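Proyecto de fin de módulo: organización de la vajilla y los alimentos en una mesa de trabajo compartida

Autora: Kusum Negi
Centro de Formación Hulstead, Área de Economía Doméstica
Fecha de entrega: 7 de mayo de 2024

1. Planteamiento

El presente informe recoge el trabajo realizado en el aula de cocina de Hulstead sobre la disposición de utensilios en superficies de uso común. El aula se equipó en 1973 y conserva en gran parte su distribución original. El alumnado del centro había señalado en la encuesta de septiembre que la preparación de la mesa consumía una parte excesiva de la sesión. De las 67 respuestas recibidas, 55 mencionaban la búsqueda de piezas como la principal causa de demora.

El objetivo del proyecto consiste en proponer un orden estable para las piezas de uso frecuente – platos, cuencos, tazas, bandejas y alimentos de muestra – que pueda aplicarse sin instrucciones previas.

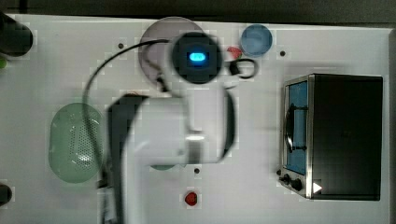
¿Qué criterio debe seguirse para asignar un lugar a cada pieza?
El criterio adoptado es la frecuencia de uso: lo que interviene en todas las prácticas ocupa el centro de la superficie, y lo que se emplea de forma ocasional se desplaza hacia los lados.

2. Método

Se tomó como referencia la guía interna Dillby, que divide la superficie en zonas de servicio, de bebida y de condimentos. A cada zona se le asignó un recipiente principal. La observación se llevó a cabo a lo largo de nueve sesiones y se anotaron los cambios de posición de cada objeto, así como las consultas formuladas por los participantes.
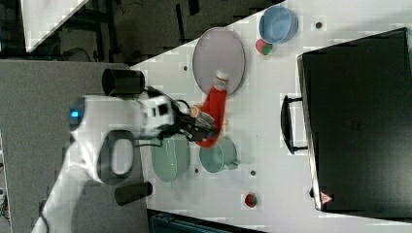 Dichas anotaciones se trasladaron a una tabla común, revisada al término de cada práctica. Las consultas repetidas se agruparon por zona, y las que no guardaban relación con la colocación de los objetos quedaron fuera del análisis.

3. Resultados

La zona de servicio fue la que menos dificultades presentó. El plato grande actúa como punto de referencia y el alumnado tiende a situar el resto de las piezas a partir de él. En la zona de condimentos, por el contrario, hubo dudas reiteradas sobre la conveniencia de guardar los envases en posición vertical o tumbados.
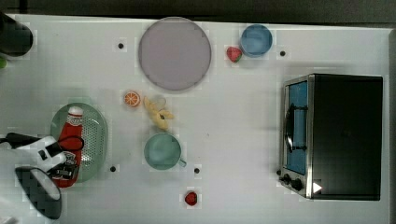 Los condimentos requieren un recipiente propio, con independencia de su tamaño. La propuesta inicial los situaba junto a la taza, lo que generaba interferencias al servir. Con la bandeja verde perforada como soporte, la botella de kétchup queda separada de la taza y del plátano, aunque sobresale ligeramente por el borde inferior de la bandeja. Se recomienda, por tanto, valorar una bandeja de mayor longitud. El modelo Omton, disponible en el almacén del centro, podría resultar adecuado.

En cuanto a los alimentos de muestra, el informe aconseja mantenerlos próximos al plato – salvo que la práctica exija lo contrario – y dejar libre el espacio situado delante de la persona que trabaja.
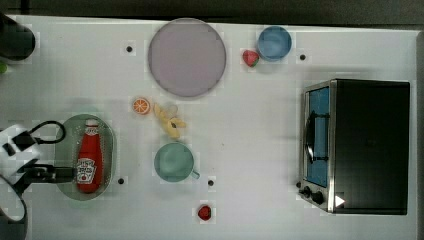 4. Propuestas de aplicación

Se propone señalar las tres zonas en un plano plastificado, colocado junto a la entrada del aula, y designar en cada grupo a una persona encargada de comprobar la disposición antes de iniciar la práctica. El plano deberá revisarse cuando se incorporen piezas nuevas.

Queda pendiente el estudio de los utensilios de corte, cuyo almacenamiento se rige por normas distintas y será objeto de un anexo.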